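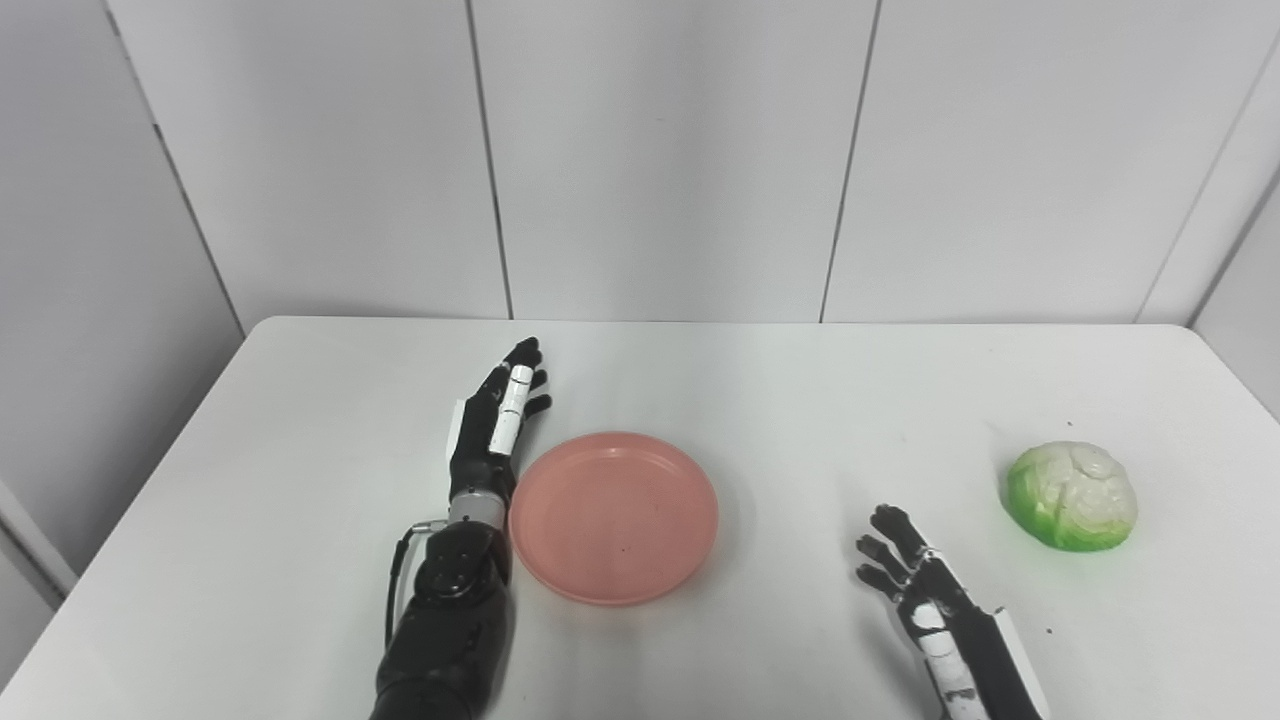 A portion of cabbage is whatever is left after the meat has been put, one respondent in Cirnville told us, and several others in the same group agreed with her. We begin with this remark because it shows a difficulty which we met during the whole survey. The word "portion" is used in dietary advice as if it had a fixed size, but in the households that we visited it was mostly understood as a place on the plate.

Figure 2. Round pink plate and artificial cabbage on a white tabletop.

4.2 Understanding of vegetable portions

The 358 respondents were asked to say how much cabbage they eat at a usual evening meal. The question was put in two forms. In the first form, the answer was given only in words. In the second form, the respondent had a plate and a food model before them (for a plate and a model cabbage, see Figure 2) and could point to the part of the plate which the vegetable would cover. The order of the two forms was changed from one household to the next.

In Zollalcombe, where many families grow cabbage in their own gardens, the answers in words were often given in heads or in parts of a head: a quarter for the soup, a half if there are guests. Such answers are exact for the cook, but it is difficult to convert them to one person, since the head is shared and its size depends on the season. In Cirnville the respondents spoke more often of spoons and bowls. We did not correct these units during the interview, and we wrote them down as they were said.

When the plate was used, the two towns became more similar. Most respondents pointed to an area near the rim and explained that the middle belongs to the meat or to the potatoes. A few refused to point at all. They said that cabbage is not served on a flat plate in their home, only in a deep one, and that the question therefore had no sense for them. We consider this objection to be justified, and we come back to it in Section 5.

One limit of the method should be mentioned. A food model of a whole head does not look like cooked or cut cabbage, and the respondent has to imagine the change in volume. The Bayram interview guide, from which we took the wording of 9 questions, advises to ask first about the raw vegetable and only then about the dish. We followed this advice in both towns, but in Zollalcombe the visits were made in November, when much cabbage is being salted, and some answers probably refer to the preserved vegetable. These answers were kept in the analysis and marked separately in the tables.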